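Spent most of Saturday morning rewriting our house rules for hand-held gripper recording, and I have Opinions, so you're getting a thread

Background for anyone new: I write the task sheets at Drerovlow. People sit at a table with a gripper in each hand, do ordinary little jobs with objects, and the cameras record it. Robots learn from it later. My part is deciding what counts as a good take

The old rules doc was 131 lines long and I'm pretty sure I was the only person who'd read past the first page. Half of it was stuff like "use good judgment near edges." What does that even mean?? I wrote that line and I couldn't tell you

So, new rule about rules: if two people can read a line and do different things, it gets rewritten or it gets deleted. We lost a lot of lines that way, and I don't miss them

The one I fought hardest for — name the start and the end of every task. "Open the lid" is a terrible instruction. Open how far? Are you holding it at the end or letting go? Does it have to come to rest? Write "lid past upright, both grippers clear of it" and suddenly everyone's takes match

Ekua Sulemana (our reviewer, endlessly patient with me) wanted a separate rule for anything with a hinge, and she was right. Hinged things have a path they want to follow. If your gripper pulls straight while the lid wants to swing, you get scraping, or the whole box hops across the table

Her wording, which went in exactly as she typed it: "Follow the arc. If the box moves, stop, set down, mark the take." Love it. Three commands and I didn't have to edit a thing

And glass gets its own line now. Grip the wood, never the pane. I don't care how soft your foam pads are

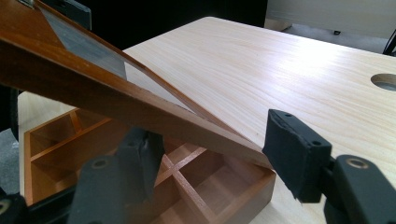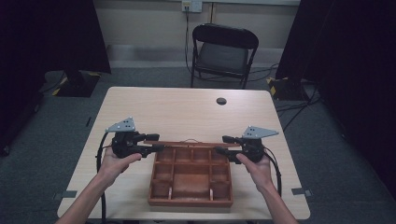
The wooden box with all the little cells. First one is the gripper's view of the lid, second is the view over both hands.

Okay next: foam pads. We had a rule that said "replace when worn" and, well, see above re: two people reading the same line. Now it says look at both pads before every session and compare them to the photo card taped inside the parts bin. Worse than the card, swap it. Swap the pair, too, never just one side

Cables! The rule used to be "manage cables," lol. Now: cable leaves your hand on the outside, drops off the table, and does not cross in front of you. Do one slow full reach in every direction before you hit record. If you feel a tug, fix it then

Two-handed tasks took the longest to write. When both grippers are on one object, who moves first? We tried "move together" and people froze up trying to be perfectly in sync. What works better for us is picking a lead hand per task and putting it in the task sheet. The other hand follows and nobody has to think about it

Somebody at Kpodo asked me whether we throw out takes with fumbles in them. No! Please keep your fumbles. A slip that you recover from is useful. What we mark is a take where a person reached in with bare fingers to fix something. Still gets saved, just gets a different label

And no quiet redo. If you start over, that's a new take with a new number. I found 3 last month where somebody had paused, reset the object and kept going like nothing happened, and I only caught it when a part jumped across the table between one second and the next

Speed is the rule I'm least sure about. We say "the pace you'd use if someone was going to hand you the next thing." Vague, I know, it breaks my own rule! But when we gave people a number of seconds they watched the clock and got clumsy. If your team has better wording please send it, I will credit you and possibly bake something

Breaks are in the doc as a real rule and they're not optional. Holding a gripper out in front of you gets tiring way before you notice, and your wrists start drifting. Hands down, grippers parked, stand up, look out a window

A few people asked if they can use the doc. Yep, take it, change it, cut whatever doesn't fit your setup. The Amilow folks already have a copy and swapped out our whole section on labels, and I kinda like theirs better

New version fits on two sides of one sheet. Printing it Monday, and the old one is going in the recycling

Oh and I forgot drawers. Drawers need a stop point written down, same as lids. Adding it now before I close the laptop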